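Clarisness set-up guide, section 4: Recording cable demonstrations with the wrist view

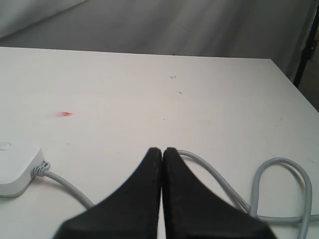

So, by now you should have the arm powered, the Folell controller talking to your computer and the wrist view streaming. If the stream keeps freezing, go back to section 3, because everything from here on leans on it.

I wrote this section after Brenda Mottram and I had spent most of September teaching the arm to pick up and move thin cables. The method is plain old learning from demonstrations: you drive the arm, it records what it sees and what you did, and a model learns to copy you. The bit we were testing was whether the wrist view alone is enough for something as floppy as a cord. For us it was, mostly! Our last policy picked up the cord in 50 of 80 trials, and nearly all the misses came from loops standing up off the table (more on those in step 6).

Before you start

Unplug whatever is on the end of your cable. I mean it, both ends. We use small mains-free gadgets with a cord coming out of the side, and they get tugged all over the place.

Caution: keep your hands off the table whenever the green light on the controller is lit. The fingers close faster than you'd think.

4.1 Recording a batch

1. Home the arm, then open the recorder and type a name for the batch. Keep it short. I once used a whole sentence and the Kjærgaard exporter chopped it in half.

2. Close the fingers fully and look at the wrist view. Both tips should be in view and level with each other. If one is clearly ahead of the other, do the finger alignment in section 2 again before you record anything.

3. Lay out the cable. Don't be tidy about it. My first batch was all nice gentle curves, and the policy fell to bits the moment it met a real tangle. Drop the cord from a little way up and leave it how it lands.

4. Press Record, wait for the beep, and drive the arm to the cable. Come in from above and go slowly for the last bit. Pause very briefly before you close the fingers (the model seems to like having a clear "now" to learn from).

5. Lift, carry the cord to the target area, open, and back straight off. Press Stop only once the fingers are clear.

6. Every few recordings, set up a hard one: a loop that arches up, two strands crossing, or a cord lying right by the housing it comes out of. Grip the strand, never the ribbed collar where it joins the device. The fingers slide off that and you'll record yourself failing.

7. Repeat until you have 300 good recordings. Yes, it's a lot. Do it over several sittings and have a biscuit.

Note: pale cable on a pale table is harder for the model than dark cable on a pale table. I'd still include plenty of it. When Brenda left it out, the policy simply sailed past light cords as if they weren't there.

Note: pen marks and smudges on the table are fine. I used to scrub mine off between batches, until Marianna Brzozowska pointed out that a spotless table teaches the model to trust a spotless table. Just don't leave the same mark next to the target every time, or it may start steering by that.

4.2 Checking the batch

1. Open the batch in the Clelard viewer and play 10 recordings picked at random.

2. Throw out any where the fingers hide the cord for the whole approach. The model has nothing to go on there.

3. Throw out any where you fumbled and started again. A small wobble can stay.

4. Save, export, and write down the batch name on paper as well. You'll want it for training in section 5, and the export screen doesn't show it again.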